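Flisier House – Gallery: The Arrival Baskets

Welcome to the gallery page of the arrival baskets. Flisier House has 8 small apartments for people who come to Massawe to work or study for some months. Most of them arrive in the evening with one suitcase, when the shops on our street are already closed. For this reason we put two baskets in every apartment before the new guest gets the key. One basket is for the house and the bathroom, and the other one is for eating and drinking.

The idea is from Beatrice Shirima, who arrived here herself in a cold February and had no pan, no soap and nothing to eat except half a packet of crackers from the train. She told me this story when I started to work in the house, and I have heard it many times after that. In the beginning she used cardboard boxes. They did the job, but the bottoms became soft if something leaked, and a box on the kitchen table looks like somebody is moving out. Now we use woven baskets, and the guest gives them back at the end of the stay.

On this page I write also how we pack, because people from other houses have asked me for it. The packing table is in the long room on the ground floor, beside the laundry. We cover it with a cloth and put the baskets next to each other, always in the same order, so that two people can work at one time and not cross their arms.

The house basket

We begin with the biggest thing, and this is usually a pan. A pan takes the middle of the basket and everything else must find its place around it. I like to put it with the handle up, toward the back. Then the guest can take it out with one hand, and there is still room on both sides for the bottles. Jahangir Siddiqui prefers to lay the pan flat and fill it with small things. It is also a good way, but then one must take out all the small things before cooking an egg.

Bottles with liquid go to the end of the basket. We close the caps again by hand, also when they are new from the shop. Tall and narrow boxes can stand in a back corner, where the rim holds them. Tubes and small round jars are the most difficult because they always travel to the bottom. We put them last.

Please do not put washing powder in this basket. The smell goes into the weave and stays there for weeks, and the next guest does not want it.

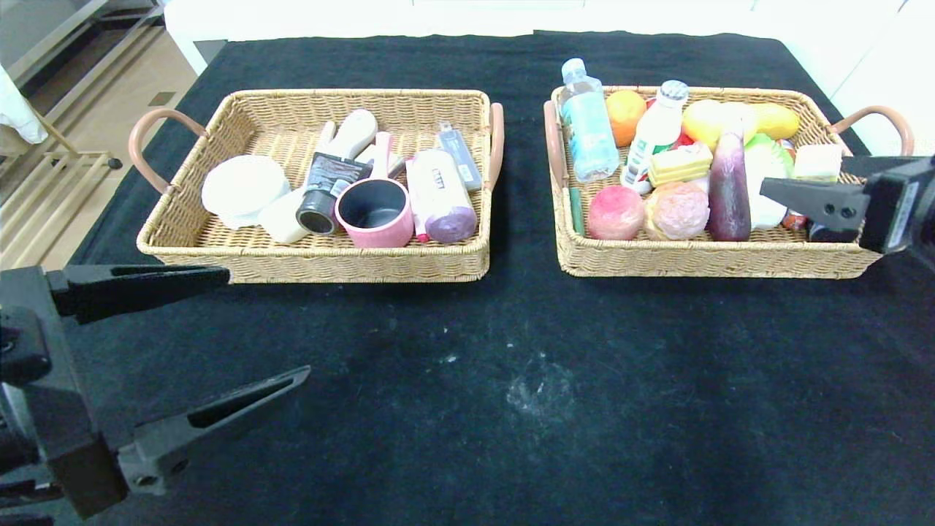
The two baskets on the packing table. Left: pink saucepan, bottles and bathroom things. Right: fruit, an eggplant, a bun and drinks.

The food basket

The food basket is more pleasant to pack, and it is also the one where we disagree. Nafula Mfinanga wants all the round fruit in one place. I want them divided, with an orange at the back and the peach in front, so that the colors are seen from the door. An eggplant is nice when it can stand upright. It is a little bit of a strange present for somebody who is tired from traveling, I know this, but guests cook it more often than you would think, and it keeps its form better than a tomato at the bottom of a basket.

Drinks go at the back. We give water, and one other drink that we choose from what the shop has. Bottles may lean on the fruit a little, but the fruit must not be under them. If the bottle is heavy and the peach is soft, we change their places.

Bread is the last thing. In the shop at the corner they bake in the morning, and when we know the arrival time we buy a bun or a pastry on the same day. A bun goes in the front row where nothing can fall on it. If the guest comes one day later than planned, Nafula takes the old bun home and we buy a new one. Small packaged snacks fill the holes between the bigger things. They also help a tall bottle to stay where it is.

We ask every guest before the arrival if there is any food that he or she cannot eat. The question is in the first letter, under the address. Many people do not answer it, so we never put nuts in the baskets, and the ingredients must be readable on all packages. Bram Verhoeven checks this. He turns the packages around, reads them and puts them back in a different place than before, so please let him do it before you arrange the colors.

About the baskets

Our baskets are light tan with a tight weave and have salmon-pink handles. Some people find the pink too much. I chose them in May together with Beatrice, from the Waritz catalog, and I was not sure about the color either. On the black cloth I like them very much now. They are rectangular, and this was important for me, because two of them fit on the table side by side and they also stand well on the kitchen shelf of the apartments. The round ones we tried before left a lot of lost space between them.

For cleaning we use a dry brush and after this a cloth that is only a little damp. Do not put a basket under the shower. One of our guests did this with good intention and it needed four days to dry in the boiler room. If there is something sticky in the weave, an old toothbrush and some patience are enough.

The black cloth was cut from the old stage curtain of the school. It shows every dust and every bit of flour, and we wash it more often than we want. Sedent, the office supply shop, has offered us a gray one with a coating that can be wiped. We are still thinking about it. The black is beautiful with the fruit – but I am also the person who does the washing.

Costs

For the small things of both baskets we plan 50 for each arrival, and the pan is not included in this. Pans stay in the house and go from guest to guest. In the last year we spent 644 on new pans and lids, more than we expected, mostly because metal spoons were used in the ones with a nonstick surface. Now a wooden spoon hangs in every kitchen, and the letter for the guests says in friendly words what it is for.

If you want to give something

We are happy with closed toiletries in normal size, clean saucepans with a good handle, and kitchen towels. Hotel samples we do not need anymore. There are 300 very small shampoos in our cupboard, and at the moment the guests can take them freely from the bowl in the hallway.

Fresh food we buy ourselves, except for lemons. The neighbor behind the house has a tree in her winter garden and she brings them over the fence.

You can leave things in the long room in the morning until eleven. Please put them on the low shelf and write your name on the paper that hangs there, so that we can say thank you. If you would like to help with the packing, ask for Nafula or for me. Two people need less than an hour for one apartment, and there is coffee.

Text and gallery: Etornam Kwofie, Flisier House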